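件名: Re: [Prirerell-users] 手持ちグリッパーの指、ゆるみ対策どうしてます?

こんにちは、Sundon組です。うちも先月まったく同じ目にあったので、つい長文になります(すみません!)。

> Clurkexの指に替えてから、閉じたときに左右の先端が
> ずれます。ねじは締めたつもりです。校正からやり直し
> でしょうか。

校正の前に、まず指の付け根を見てください。うちは開閉3,000回ごとに指を外して、取付面を乾いた布で拭いてから締め直しています。面に粉が残っていると、いくら締めてもまた浮くんですよね…。確認用の小物は、紙っぽい袋に入れたクマと柄の長いくしが定番です。
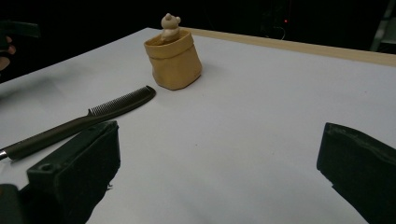 で、締め直したら空のまま5回ほど…じゃなくて、きっちり5回開閉して、先端の合わせを見ます。ここでずれなければ校正値はそのままでOK。私は最初これを知らずに、毎回校正して半日つぶしてました(泣)。

ケーブルも疑ってみてください。手首側で引っぱられていると、開度の値がふらつきます。両手に持って、白っぽい板の上で左右を同じくらいの高さに構え、ケーブルに余裕があるか見ておくと安心です。小さなカップをひとつ置いておくと向きを合わせやすいですよ。
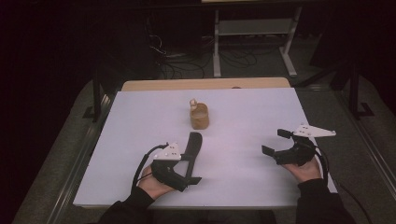 ■ 締め直しのあとの確認

全開のときの開度表示が91になるか見て、足りなければPanasiukの設定画面でゼロ点を取り直します。そのあと、くしや袋入りのクマを置いた台に戻って、手元のカメラに左右の指が両方入っているかも見ておきます。片方だけ大きく寄っていたら、たいてい取付板の向きです。
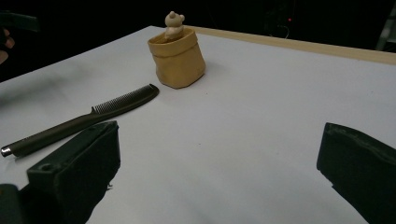
ねじロック剤は使ったほうがいいですか?

うちでは弱めのものを取付板側だけに塗っています。指側は外す機会が多いので、何も塗らずに締めるだけです。

長さ7ミリのねじが手に入るところをご存じの方、教えてください。うちの予備がもう切れそうです!

Sundon組 保守係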